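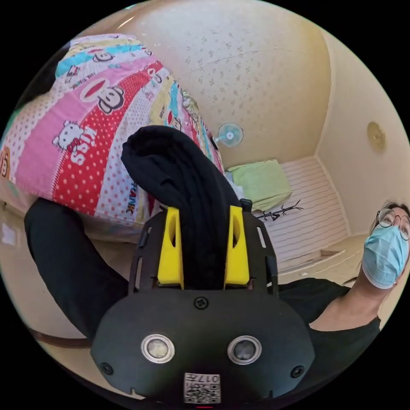
Herura Demountable Office Partition

Trendent > Interior Building > Partitions > Herura

Herura is a wall system for dividing a large room into offices without building a fixed wall. The panels stand in a floor track and are held at the top by a second track under the ceiling. When the plan of the office changes, the panels can be taken out and used again in another position. Trendent has made it in Herkiddale since we stopped producing our older fixed frame.

The system is chosen mostly for remodel work in schools, clinics and rented office floors, where the tenant must give back the space in its first condition. The tracks are fixed with screws only and no glue is needed. After removal there remain small holes, which a painter can fill in the normal way.

What is in the panel

Every panel has a steel frame, a mineral wool core and a painted board on the two sides. The standard height is 3,000 mm. For lower ceilings we cut the panels in our workshop before delivery, so please send us the measured height at both ends of the wall and also in the middle. Old buildings are often not level, and the top track can accept a difference of 18 mm but not more. If your difference is larger, ask for the deep top track, it has the same price per meter but a longer delivery time.
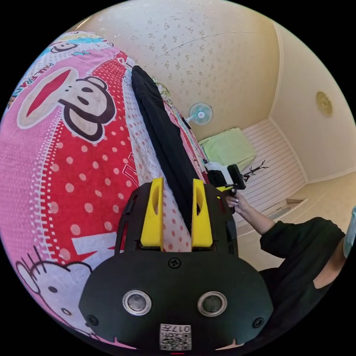 The doors come already hung in their own frame and take the place of one panel and one narrow filler. You can order them opening to the left or to the right. Please decide before ordering, as the hinges cannot be moved to the other side later. Glass panels use the same track and can stand next to a solid panel without any special joint.

Electric cables run in the bottom of the panel, behind a cover that opens with a flat screwdriver. Sockets and switches are not included. Your electrician can use the common type of box, and we cut the opening free of charge if it is marked on the drawing.

Ordering

The smallest order is eight panels. We keep white and light gray in stock. Other colors are painted for the order and cannot be returned.

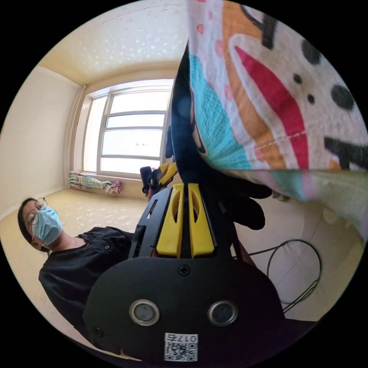
Chung

I prepare the drawings for the Herura line, and most of the questions which arrive to my desk are about preparation of the floor. Carpet must be removed under the track. Vinyl can stay if it is well glued. On a raised floor the track should be screwed to the support and not only to the tile, otherwise the wall will move a little each time when a door is closed. I ask also that the ceiling contractor finishes his work first. Many customers want to do both in the same week – it is possible, but the panels get scratched and we cannot replace them under the warranty.

If you have an as-built drawing, please send it together with the order. If you have only a sketch by hand this is also fine, but write all the dimensions in one unit.
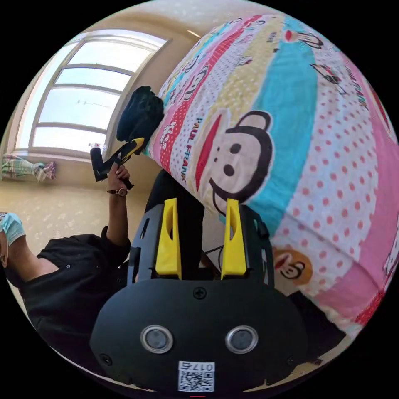 Hand-held gripper with two yellow fingers

Technical data

Panel height: 3,000 mm, shorter on request
Panel width: 400 mm (narrow filler) or made to order
Tolerance of top track: 18 mm
Minimum order: eight panels
Stock colors: white, light gray
Fixing: screws, no glue

Cleaning and spare parts

The painted boards can be cleaned with a soft cloth and mild soap. Do not use powder cleaner. Single boards can be changed without taking out the frame, so when one side is damaged you order only the board. Covers, end caps and track screws are sold in bags. Parts ordered before September under the old article numbers will still fit – the change was only in the numbering.

Price list and installation guide are sent on request from our office in Herkiddale.

Page updated November 18, 2024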